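Section 2: Getting Your Screening Room Ready

Welcome back, and thank you for choosing the Zeser player for your festival at home. If you have an official selection pass from the Girkham Short Film Festival, this is the part where you get everything set before the first program starts. 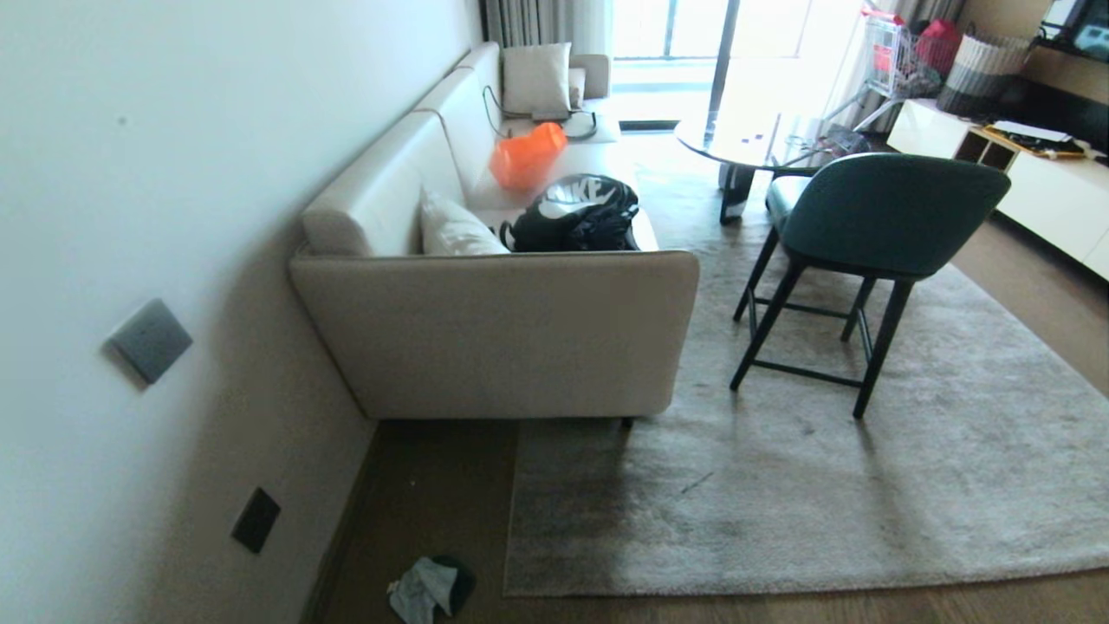 Please give yourself a good half hour the first time through. Most people need less, but it is much nicer to finish early and make popcorn than to be typing in codes while the opening titles roll.

1. Turn on your television and choose the input the player is plugged into. A blue welcome screen will come up after about 18 seconds.

2. Pick your language, then choose Festival Pass from the menu. (Buy or Rent will take you to the regular Gosling catalog, which is lovely, but your pass won't work there.)

3. Type in the pass code from your confirmation email. Capital letters matter, and so does the dash in the middle.

4. When you are asked for a venue number, enter 2221. Everyone watching from home uses the same one.

5. Choose your program and press OK. The film begins downloading right away, and you can leave the room while it does.

6. Once the bar reaches 55 percent, the Play button lights up. You can start then if you like, though on a slower connection we would let it finish.

Note: Filmmaker question-and-answer sessions are separate from the films. Look for them under Extras – they open when the credits end, and they stay open until the festival closes in February.

Note: Subtitles are off to begin with. Press the down arrow twice during any film to turn them on, and the player will remember your choice for the rest of the program.

Caution: Do not unplug the player during a download. If the power does go out, wait for the light to turn solid green again and repeat steps 3 through 5.

Caution: Each pass works on one player at a time. To move to another, choose Sign Out on the first player before you enter your code on the second.

For sound settings, including the Rerness night mode, go on to Section 3.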